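4. Looking after the knitwear

4.1 Before you start

The guest rooms at Brovow come with wool jumpers on loan, in December and in every other month the weather mistakes for it. They belong to the house. Guests wear them, spill soup on them and hand them back rolled into a ball, and whoever is on turnover puts them right again using this section. Sweatshirts and fleeces are dealt with in section 6 and deserve less of your time.

You will need:
a clean bed or table at hip height
a slatted mat, bamboo or similar (linen cupboard, upper shelf)
Kekus wool comb
one lavender bag per jumper
a cotton storage bag, size 12 or 14

Caution: Do not use the Fingate clothes brush on wool. It was bought for coats and it treats everything else as an enemy.

4.2 Laying out

1. Clear the bed of pillows. You can leave the quilt on, provided it is dry and has no crumbs in it. Check for crumbs.

2. Unroll the mat over the quilt with the smooth side up. A mat gives you a firm surface, and the wool slides on it without dragging half the bedding along.

3. Put the jumper on the mat, front up. Turn the neckband the right way out.

4. Spread the body with flat hands, working from the middle towards the side seams. Do not pull from the hem. A jumper pulled from the hem will fit Helge Hägglund, who is very tall, and no paying guest we have had so far.

5. Draw each sleeve out to the side and smooth it as far as the cuff.

Note: On patterned knits, use the bands as your guide. If the stripes run straight across, the jumper is straight. If they wander, go back to step 4. If they still wander, it was knitted in the Kokkonen house, and you may carry on.

4.3 Folding

6. Fold the first sleeve across the body. Bring it up and over in a soft curve, with no sharp crease at the shoulder, so that the cuff ends up near the top. 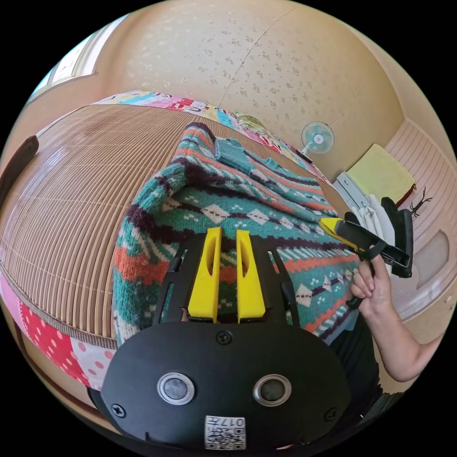 Fig. 4. Patterned jumper on the slatted mat, one sleeve curved round towards the top.

7. Do the same with the second sleeve. The two may overlap. They may not bunch.

8. Fold the hem up to the middle, then fold once more. Stop there. Three folds make a brick and the bag will not close.

9. Lay the lavender on top and slide the lot into its bag, neck end first.

Caution: Never hang a jumper, including "just for the night". The shoulders grow points and the points stay.

4.4 If something goes wrong

Ribbing has gone slack: steam lightly, pat it together, leave it flat until morning.
Loose thread on the outside: ease it through to the wrong side with a blunt needle. Put the scissors down.
Moth hole: bag the jumper, tie the bag, put it in the freezer and label it. The label matters. See the entry for the fish pie in the kitchen log.
Jumper missing altogether: charge the room 900 and write it in the book.

Section last revised Jul 25, 2023. Earlier copies recommend the tumble dryer and should be thrown away.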